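Inicio | Noticias | Familia | Memoria | Tienda | Contacto

Trodness abre el plazo para grabar las memorias de los mayores

Domingo, 8 de febrero de 2026

La asociación Trodness ha abierto hoy la inscripción para su campaña de memorias familiares en vídeo. Gratis para los mayores de 60 años. El resto paga una cuota, todavia sin fijar. 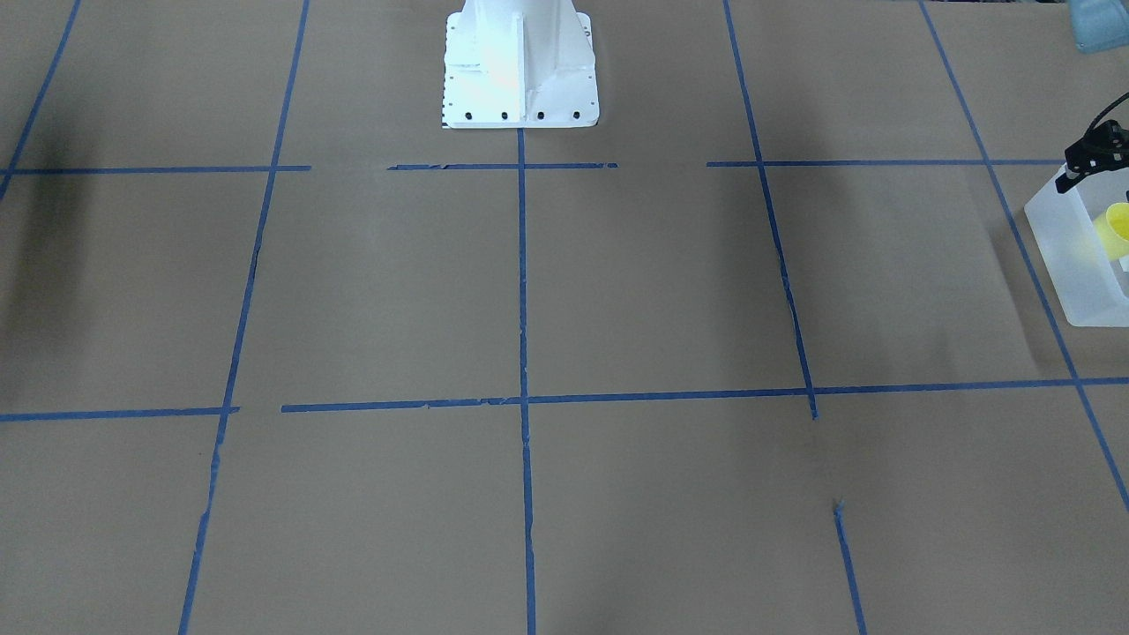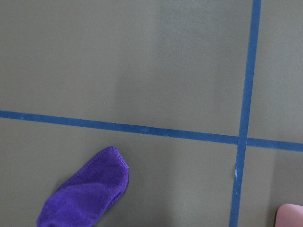 Cuadrícula de cinta azul.

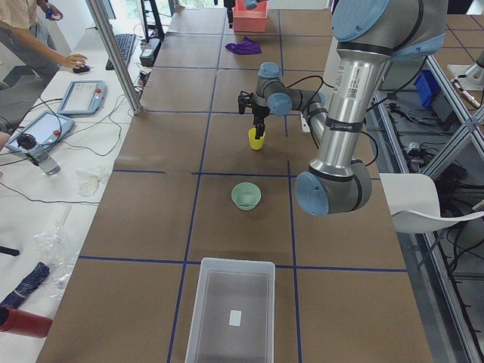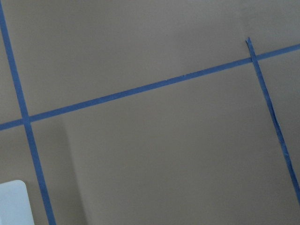 La idea es sencilla. Una persona mayor, un familiar que pregunta y 2 horas de conversación grabada. Después el estudio Danley monta la pieza, limpia el sonido y entrega una copia a la familia en memoria USB. Si hay fotos antiguas o cartas se pueden llevar el mismo día, se escanean allí y se devuelven al salir.

En la edición anterior, cerrada en septiembre, se grabaron 505 entrevistas. Bastantes en pueblos pequeños, con un equipo que iba de casa en casa. El archivo suma ya 3586 grabaciones desde que empezó el proyecto, contando las de audio, que fueron las primeras y que en algún caso se conservan en cinta.

Ramiro Pacheco, coordinador de la campaña, pide a las familias que no lo dejen para el final. «El año pasado hubo gente que llamó con el plazo cerrado y tuvimos que decir que no. Un mal trago», cuenta. Tampoco hace falta preparar nada: ni guion ni ropa de domingo. «Mi madre se pasó media entrevista hablando de una cabra. Es la parte que más vemos en casa.»

Novedad de este año: los álbumes impresos. Los hace la imprenta Bisgaard, tapa dura, con la transcripción de la entrevista y las fotos que elija la familia. Van aparte y se pagan al recogerlos. También se podrá pedir la transcripción suelta, sin álbum, en letra grande.

Las grabaciones son privadas salvo que la familia firme lo contrario. Las cedidas pasan al archivo Treka, donde se consultan en sala, con cita previa y sin posiblidad de copia. Quien cedió la suya en ediciones anteriores puede retirarla cuando quiera, basta un escrito.

Inscripciones en la sede de la asociación, mañanas, o por teléfono. Para personas que no puedan desplazarse, avisar al apuntarse y se graba a domicilio. Las citas se dan por orden de llegada. Quedan por confirmar las fechas de la ruta por los pueblos; saldrán en esta misma sección.

© Trodness | Contacto | Aviso legal | Volver arriba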